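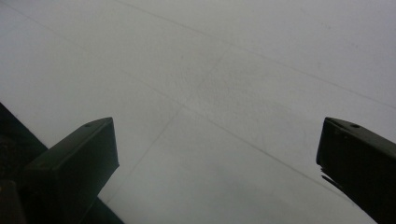 In July, Muammer Kocabaş wrote:

I have read the Pultodness proposal twice and I still can't find the part that says what the pickers do once the Ikeda cell is running. It says the gripper will handle 261 of our item types. It says the target is 2,000 picks per shift. Then there is a paragraph on "redeployment" with no job titles in it. There are 40 of us on the floor at Grostthorpe. If the answer is that we all become cell attendants, somebody should say what a cell attendant gets paid and whether it counts toward grade. Also, who stops the thing when it does something stupid? On the current line I hit the bar and nobody asks me to fill out a form.

(end of quoted message)

Muammer, and everyone else who wrote in afterward,

I said I would answer once I had spent some time at Flavham and had numbers I could stand behind. I have now done four shifts there.

Throughput first. The best shift I sat through finished at 1,469 picks. The target in the proposal is 2,000. Nobody at Flavham told me they were hitting it, and the shift lead said the gap is mostly soft packs and anything in clear film. Boxes are fine. Small boxes are very fine. Film gets sent to the manual lane, and the manual lane was busy every time I looked.

So there is still picking to do. What changes is the mix. The easy items go to the cell and the people get the awkward ones, one after another, all shift. Two of the pickers told me their hands are more tired than before even though their count is lower. Our rates are set on a mixed tote. If we keep those rates and take out the boxes, people will miss them, and it will look like they slowed down. I have asked for the rates to be redone before the cell goes live. I don't have a yes yet. 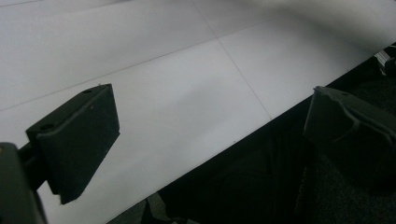 Gripper jaws open near the edge of the white panels.

Part of the new work is teaching the grip. A person guides the gripper through a pick by hand, many times, and the cell is set up from those runs. I did an hour of it. It is easy to learn and hard on the wrist, and you have to slow down on purpose, which feels wrong if you have picked for years. The people who were good at it were the experienced pickers. They knew which side of a pack gives way before they touched it.

At Flavham this is treated as a favor. You get pulled off the line for an hour or two, you stay on picker pay, and it doesn't go on your record. I think that is a mistake and I would like us to refuse it here. If the cell depends on what we know, then teaching it should be a listed task with a grade attached. Same for the attendant role, which right now is clearing jams, wiping the work surface down at changeover and restarting after a fault.

On stopping it: there is a stop button on each side of the cell and anyone on the floor can press it. You don't need to ask first. You do have to enter a reason code afterward, and there are too many codes. Most people pick the top one. I told the Pultodness people that the log is useless for that reason, and they said they would look at a shorter list. Please keep your own notes if you end up on the trial.

Still open:

Grade and pay for attendants. No answer.
New rates for the manual lane. Asked, no answer.
Length of the trial at Grostthorpe. I have heard two different versions - please don't plan leave around either of them.
Wrist breaks for anyone teaching grips. Agreed verbally, and I want it in writing.

If you want to go to Flavham and see it for yourself, reply to me off list. There is room for two at a time and the early shift is the better one to watch. Bring your own gloves.

Renji Hosoda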